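Keeping time in 11/8 without counting every beat

My band has started a tune that sits in 11/8 for the verses and drops back to 4/4 for the chorus. I play drums. I can get through the verse if I count all the way to 11 in my head, but then I can't listen to anybody else, and my fills come out stiff. Is there a better way to hold on to it? I've been at it for almost 3 weeks, 20 minutes a night on a practice pad.

Posted by Proltinen

Stop counting to 11. Find out how the bass player is grouping it and count the groups. Most tunes like this are 3+3+3+2 or 4+4+3, and the two feel nothing alike. If the riff is 3+3+3+2, say "long long long short" out loud while you play plain quarter-size hits on the first note of each group. Bass drum only, no hats. Do that until the short one stops surprising you.
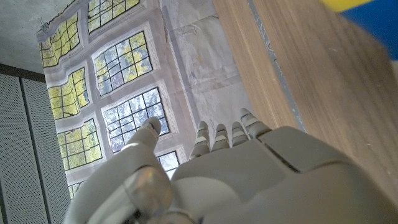
Then add the hi-hat in eighths, all of them, very quiet. Put the snare on the start of the second and fourth groups and leave it there. No fills for now. When you do put one in, keep it inside the last two groups so you land on the one with everyone else.

For the chorus, keep the eighth note the same speed and just play 8 of them to the bar. If the band is slowing down at the join, it's usually the guitarist waiting for a twelfth eighth note — ask them to clap the last bar of the verse with you.

Posted by Atetti

I just learn the riff and sing it. Never counted in my life. Works for me.

Posted by Fava

Agree with Atetti on the grouping, but I'd get off the pad. You need your feet in this, and a pad won't tell you that your bass drum is late going into the short group. Record the verse on your phone with a click on the first beat of each bar only. If you and the click meet every time, leave it alone and work on the chorus.

Posted by Stelmakh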